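Hulberg Countertop Sealer and Daily Care Kit

Catalog section: Surface Care - Kitchens, Break Rooms and Teaching Spaces

The Hulberg kit is supplied to institutions that maintain stone and composite countertops in regular use. It contains one 700 ml bottle of penetrating sealer, one 300 ml bottle of neutral daily cleaner, two application pads and a printed care card. Galuvard distributes the kit to schools, clinics and public buildings, and refills may be ordered separately.

The sealer is water-based and has a low odor. It is absorbed by the surface and leaves no film, so the original finish of the counter is preserved. Dark surfaces should be buffed with a dry cloth once the sealer has been absorbed, as residue shows more readily on them than on pale stone. 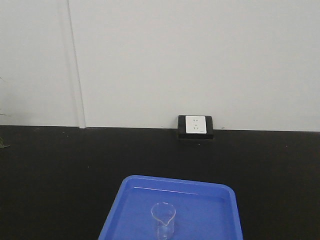 Can the sealer be used on a countertop that has been sealed with another product?
Older water-based sealers may be coated directly after cleaning. Wax and solvent-based finishes must first be removed with Saneck Surface Stripper, sold separately.

Application

Clear the counter and wash it with the daily cleaner. Allow the surface to dry fully. Apply the sealer with the white pad in overlapping strokes, working from the wall toward the front edge. Leave for 10 minutes, then wipe away any excess with the gray pad. A second coat is recommended for porous stone and for areas next to sinks. Keep the product away from electrical outlets and switches.

Light use may resume after 2 hours. Hot cookware and standing water should be kept off the surface overnight.

Limitations

The kit is not suitable for laminate, unfinished wood or stainless steel. Test on a small hidden area before first use - some honed stones darken slightly when sealed.

Ordering

Kits are sold singly or in cartons of 10. Institutional accounts are handled by Srivastava Facility Supply, and carton orders received before noon are shipped the same working day. Safety data sheets are enclosed with each carton and are available on request for single kits. Prices are reviewed each November.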